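Category: Backyard Insects > Night Watching

How to Look at Moths With a Sheet and a Lamp

My first moth evening was in the garden of Fenna Willems, in Vurnport, and I was surprised how little we needed. I explain the method as I do it now, with two small changes from hers.

What you need

A cotton bed sheet, a rope, some clothespins, a lamp, and a notebook. The lamp can be an ordinary bright one, but a UV lamp brings more species. Choose a warm night without wind. In my garden the good season begins in May, and the hour after 10 p.m. is usually the best. 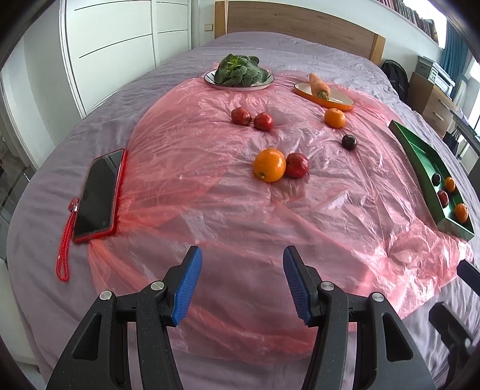
Hanging the sheet

1. Tie the rope between two trees, a little higher than your head.
2. Pin the sheet on it and let the lower part lie on the grass. Many moths prefer to sit down there.
3. Hang the lamp some 20 inches in front of the cloth. It must not touch it.
4. Switch off the lights of the house.

Walk carefully near the sheet, and look also at the back side, where the shy ones stay.

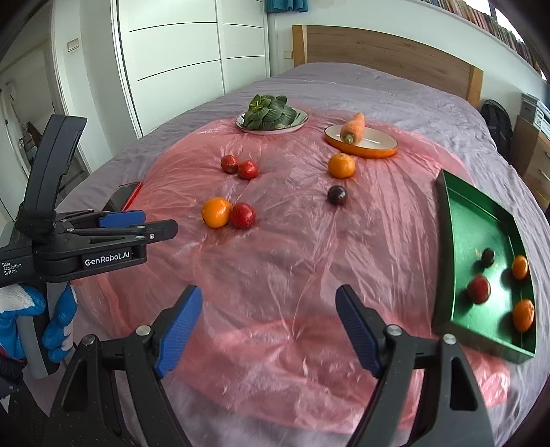

The color of the cloth is important, and white is the one I recommend. It gives back much light, and the brown and gray wings are easy to see on it. I would not hang anything pink, like the cover on that bed, because you can judge the soft colors of the wings badly against it. Wash the sheet without perfume and keep it only for this use.

Taking notes

Write the hour, the weather and the place on the sheet where each moth was sitting. If you do not know the name, photograph the wings from above and one time from the side. Put a ruler near the moth, if it permits.
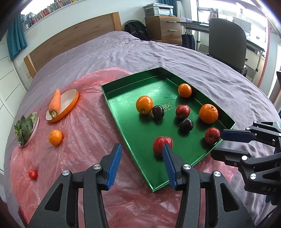 For the small brown ones I still ask Amedeo Vitale, and also he leaves some without a name. Last year my list arrived at 83 species, and I hope for 100 this summer.

When you finish, switch off the lamp and shake the sheet gently over the bushes, so the birds do not find everything in the morning.

Contact: Viola Ferraro | © Kinda Garden Notes | Back to top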